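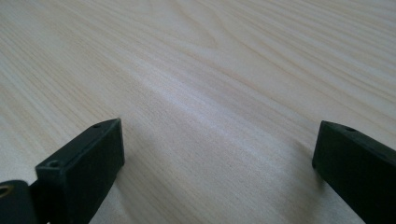 Section 3. Planning the purchase and the site

3.1 Scope

This section covers the decisions to be made before a Birel hand-held gripper or the bench-mounted Briretti arm is ordered. It applies to single-station and two-station sites. Assembly and calibration are covered in Section 4. All prices are in Canadian dollars, before tax and freight.

3.2 Before you start

Have the following on hand:

Floor plan of the room, with outlets and doors marked
List of the objects to be handled, with the widest dimension and mass of each
Name of the person who will sign the purchase order
Worksheet B, from the back of this manual

3.3 Choosing a configuration

1. Enter the widest object on line 1 of Worksheet B. Objects wider than 110 mm cannot be gripped with the standard fingers and require the long-stroke carriage.

2. Enter the heaviest object on line 2. If it exceeds 746 g, select the reinforced finger mounts. The standard mounts will carry more than this for short periods but wear quickly at the fastener holes.

3. Decide whether the site will record demonstrations by hand, replay them on an arm, or both. Hand recording alone requires one hand-held gripper per operator. Replay requires one arm per station and a second gripper of the same finger type.

4. Select the finger type. Block fingers in matte black are the default and suit rigid objects with flat or gently curved sides. Padded fingers are ordered separately.

NOTE: Do not mix finger types between the recording gripper and the arm. Recordings made with one type will not replay reliably on the other.

3.4 Work surface

An existing table can be used in most cases and should be assessed before a new one is budgeted.

1. Measure the top. The minimum clear area for one station is 1.2 m by 0.8 m.

2. Clear the top completely. Remove mats, cable trays and monitor stands.

3. Switch on the room lights and view the surface from the operator's position. A pale wood top is acceptable, including one with pronounced grain. A broad, soft reflection across the middle is normal under diffuse light. A sharp reflection of an individual lamp is not, and must be corrected with a diffuser or by moving the table.

4. With nothing on the table, hold the gripper over it, fingers open, and save one view from the gripper's camera. Check that both finger tips are visible and that table can be seen between them. File the view with the site record. It will be needed again in 4.7.

5. Press down firmly on each corner. If the top rocks, shim the legs or replace the table.

CAUTION: Glass and high-gloss lacquered tops are not supported. Cover them with a fixed matte panel and add the panel to line 9 of the worksheet.

CAUTION: The Briretti arm must be bolted or clamped to the top. Do not clamp to a top less than 25 mm thick.

3.5 Budget

Complete lines 4 to 14 of Worksheet B in order. The following items are omitted most often from first submissions:

Line 6, spare fingers. Allow two pairs per gripper for the first year. Finger fasteners are supplied with each pair.
Line 8, storage. Allow 200 GB per station per month of regular recording.
Line 11, operator time. Enter this even where operators are existing staff.
Line 12, freight and brokerage. Arms ship from the Trelville warehouse on a pallet and need a loading dock or a tailgate truck.
Line 13, contingency. Allow around $2,000 per station for brackets, lighting and electrical work.

NOTE: Service plans are priced per arm. Hand-held grippers are covered by the parts warranty only and should not be entered on line 14.

If the total exceeds the approved amount, reduce the number of arms before reducing the number of hand-held grippers. Arms can be added to a site later without repeating the recordings, provided the finger type is unchanged.

3.6 Approval and ordering

1. Have the operator lead check lines 1 to 3 against the actual objects.

2. Send the worksheet, the floor plan and the saved view to site planning, attention Ritu Semwal. Two-station sites go to Dinesh Grewal.

3. Wait for the written configuration number. Orders placed without one will be held.

4. Quote the configuration number on the purchase order and send it to Sengar, the distributor for all Canadian sites.

5. Confirm the delivery entrance and the name of the receiver. Cartons must be stored indoors and upright until Section 4 is started.

NOTE: Worksheets prepared on forms issued before 5 Nov 2018 have no line for contingency. Copy the entries to the current form before submitting.

Continue to Section 4, Unpacking and assembly.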